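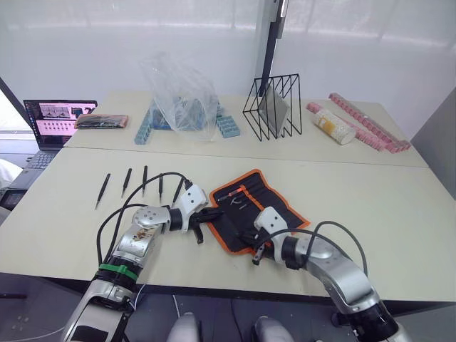 Both arms at the tool roll, Tallcombe bench.

Hi all, quick August update on the Tirndale grant! The tool roll task is where most of my hours went, and I'm pretty happy with it. We're up to 2454 demonstrations, all with 2 arms, and the new policy trains fine on them. Slim handles are still the hard bit (those pockets are tight, and the fabric shifts when you push).
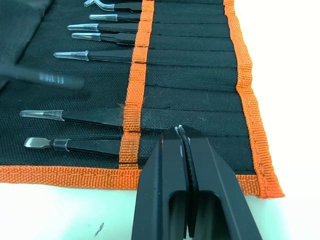 Wrist view, tweezers in the pockets with the gripper close by.

I've started feeding the wrist views in at full size, and I think that's what helped most with lining up on a pocket. Next up is a longer run on the Hostero cluster, then the write-up. I'd still love 8 more weeks of bench time if the budget stretches!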